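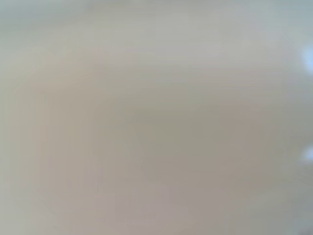 How Long Does Sourdough Starter Really Need? My Spring Food Science Project

Search this site Type and press enter

So I picked sourdough for my project mostly because I like bread, and I figured I'd get to eat the results. My partner was Fatima Matlala, who had never kept a starter before, and our advisor was Mr. Engelhardt (Mattes Engelhardt, if you're reading this from another school). He signed off on the idea with one condition, that we write down everything, even the boring days. We did, and there were a lot of boring days.

The question

Does the kind of flour you feed a new starter change how soon it can double in size? That's it. We had a much bigger question at first, with three kinds of water and a taste panel, and we cut it down after one look at the calendar.

What we did

We set up 6 jars, two each of white bread flour, whole wheat and rye. Every jar got the same amount of flour and water by weight, and we put a rubber band around the glass at the starting level so we could see the rise. We fed them every day at 4:15 p.m., right after my last class, throwing out all but a spoonful or two first. The jars lived on a shelf in the food lab, away from the window.

Cookies help us run this site. By continuing you agree to our use of cookies. Accept Settings

My notebook from the first week is pretty funny to read now. There's a page where I just wrote "smells like feet" three times in a row. The rye jars bubbled up like crazy on day two and I got so excited I texted Fatima a whole paragraph. Then they went completely flat! Mr. Engelhardt said that early burst is often bacteria and doesn't mean the yeast has gotten going yet, so we kept feeding and tried not to sulk.

Results

Both rye jars doubled first, on day six. Whole wheat came next, one on day eight and the other on day nine. The white flour jars were slow. One doubled on day twelve and the other never quite made it before we had to stop, which bugs me a lot (I still think I shorted it on water once, but my notes say I didn't, so I have to go with the notes).

We baked one small loaf from each type, using 300 grams of flour per loaf. The rye-fed starter gave the tallest one. The white loaf was kind of a brick, but with enough butter it was fine.

What I'd change

Two jars of each kind is not enough. If one of them acts weird you can't tell which one to believe. I'd also keep a thermometer on the shelf the whole time. We only started checking the temperature in the second week, and by then the lab had gotten a lot warmer, so I can't say how much of the later rise was flour and how much was heat.

Thanks to Ivone Bezerra for letting us in on weekends, and to Fatima's mom for the rye flour. The rye starter is in my fridge now and I feed it when I remember.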